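Lesezeit: 4 Minuten

Teil 3: Die Arme auf den Rahmen setzen und einrichten

So, der Tisch steht, die Profile sind zugesägt, und jetzt kommt endlich der Teil, auf den ich mich den ganzen Januar gefreut habe! Ich gehe davon aus, dass du Teil 2 durch hast und die drei schwarzen Aluprofile (links, rechts, hinten) fest am Tisch sitzen. Vorne bleibt offen, da willst du später mit den Händen rein.

Plane einen Abend ein. Ich hab beim ersten Mal ungefähr 3 Stunden gebraucht, allerdings mit Benedikt Prantl am anderen Ende der Werkstatt, der mir dauernd seine Fräse zeigen wollte.

1. Nutensteine einschieben, und zwar alle, bevor du irgendwas festziehst. Ich hatte auf der rechten Seite einen vergessen und durfte das halbe Profil wieder lösen.

2. Den linken Arm vorne links ansetzen. Die Schrauben erst nur handfest, der Fuß muss sich noch schieben lassen.

3. Den rechten Arm auf das rechte Profil setzen, so dass sich die beiden über die Platte hinweg anschauen. Wieder nur handfest.

4. Beide Arme von Hand einmal komplett durchbewegen, stromlos! Wenn der Greifer irgendwo am Profil kratzt, den Fuß ein Stück verschieben und nochmal probieren. Dann erst festziehen, über Kreuz.

VORSICHT: Solange die Füße nur handfest sitzen, kippt dir so ein Arm schneller weg, als du schauen kannst. Immer eine Hand dran lassen. Mein Daumen war zwei Wochen lang blau.

5. Kabel verlegen. Lass an jedem Arm eine großzügige Schlaufe, sonst zieht es dir beim Ausstrecken den Stecker raus. Ginette Gagnon bindet ihre Kabel stramm am Profil fest, das sieht viel schöner aus, aber sie hat auch schon den zweiten Stecker nachgelötet ... ich bleib bei den Schlaufen, auch wenn sie auf dem Holz rumliegen.

6. Netzteil auf den Boden neben den Tisch, Laptop daneben. Bei mir ist da unten ein ziemlicher Kabelsalat, das gebe ich zu. Wer es ordentlich mag, besorgt sich einen Kabelkanal.

Hinweis: Kabel nicht quer durch den Laufweg legen. In einer Gemeinschaftswerkstatt steigt garantiert jemand drauf.

7. Strom an, Bustbridge auf dem Laptop starten und warten, bis beide Arme in der Liste auftauchen. Kommt stattdessen Fehler 503, ist fast immer nur der Dienst noch nicht hochgefahren - kurz Kaffee holen, neu laden, fertig. Bleibt der Fehler, den Stecker am linken Arm prüfen (bei mir war es jedes Mal der linke, frag nicht).

8. Die Geschwindigkeit für die ersten Läufe auf 32 Prozent stellen. Das kommt dir quälend langsam vor, aber du hast Zeit, den Ausschalter zu erwischen.

9. Zum Üben Behälter in einer Reihe an die hintere Tischkante stellen und Küchenkram reintun. Bunte Plastiklöffel sind super, die kosten fast nichts und überleben jeden Sturz. Klare Behälter und ein weißer gehen beide. Den vorderen Teil der Platte lässt du frei, da wird abgelegt.

10. Mit einem einzelnen Löffel anfangen, immer nur mit einem Arm. Der andere parkt solange draußen neben der Platte. Erst wenn das sitzt, kommen Sachen mit langem Stiel dran, eine Schöpfkelle zum Beispiel. Die ist echt gemein, weil der Schwerpunkt ganz woanders liegt, als man denkt.

VORSICHT: Beim ersten gemeinsamen Lauf beider Arme nicht über den Tisch beugen, auch nicht »nur ganz kurz«. Finger am Ausschalter und einen Schritt zurück.

Wenn ein Arm beim Absenken zittert, sitzt meistens der Fuß nicht richtig fest. Also Strom aus, Schrauben nachziehen, nochmal ab Schritt 7. Wie man die Greifpositionen abspeichert und wieder aufruft, steht in Teil 4. 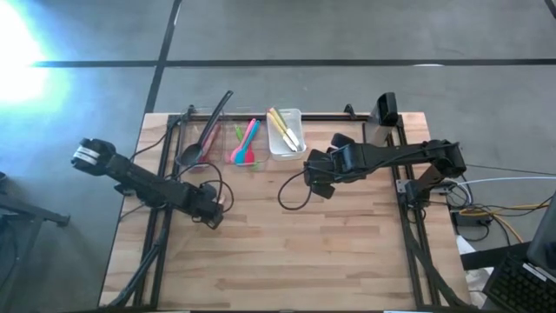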